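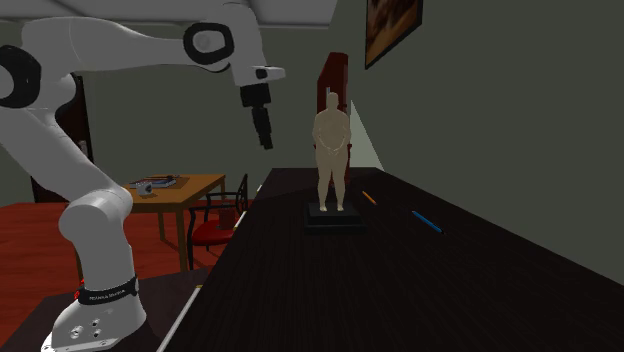 Im Berichtszeitraum bis August wurde im Vorhaben Plavgate die Vereinheitlichung der Wartungsunterlagen für die Abfülllinien am Standort Arnent fortgesetzt. Von 24 Anlagendokumentationen liegen 20 in der neuen Gliederung vor.

Die Terminologieliste wurde mit dem Übersetzungsdienstleister Siriwan abgestimmt. Offen sind sechs Begriffe aus der Ventiltechnik, für die im Altbestand abweichende Benennungen verwendet werden. Bis zur Klärung gilt die Benennung aus der jeweiligen Herstellerunterlage.

Die Übernahme in das Redaktionssystem Boson verzögert sich um fünf Wochen. Ursache ist die fehlerhafte Zuordnung von Querverweisen beim Import mehrteiliger Schmierpläne. Ein korrigiertes Importprofil befindet sich in der Prüfung. Die Mittel für die externe Übersetzung wurden im Berichtszeitraum nicht vollständig abgerufen; eine Übertragung in den folgenden Abschnitt wird beantragt. Die vier ausstehenden Dokumentationen betreffen die Reinigungsanlagen und werden nach Freigabe des Importprofils bearbeitet.

Kontakt | Impressum | © Arnent Technische Dokumentation | Nach oben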